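Search Petach
Search recipes, tools, guides

Steaming Buns in an Electric Hot Pot

29/08/2025

An electric hot pot will steam a small batch of buns on any table near an outlet. The method below is for plain filled or unfilled buns, already shaped and proofed.

1. Set up the table

Wipe the surface and leave clear space on all sides of the pot. Keep a bowl within reach for water and a plate for serving. Glass is convenient for the bowl, as the level can be checked from the side.
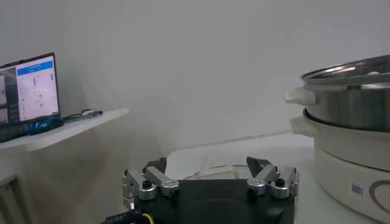 Reader comment, Clutico: I use hot water from the kettle to fill mine. It saves several minutes, and the buns go in sooner.

Either works. With cold water, start timing only when steam rises steadily.

2. Fill and heat

Add 225 ml of water. The level must stay below the rack. Set the pot to high, cover it, and bring the water to a boil.

3. Load the buns

Place 2 buns per batch with a gap between them — they expand, and buns that touch will tear when separated. Line the rack with parchment if the dough is soft.

4. Steam and rest

Steam for 14 minutes with the lid on. Turn the heat off and wait 5 minutes before lifting the lid. A sudden drop in temperature can wrinkle the tops.

5. Move to the plate

Have the plate beside the pot before the buns come out. Lift each bun from underneath with tongs or a spatula — pinching the sides leaves dents.

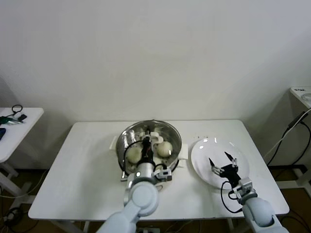
6. Clean the pot

Unplug it and let it cool. Pour out the remaining water, wipe the inside, and dry the rack separately.

Related guides
Descaling an Electric Hot Pot
Fenex Rack Sizes Compared
Freezing and Reheating Buns
Pal Dough Calculator: April Update

This site uses cookies to remember your settings. Accept | Manage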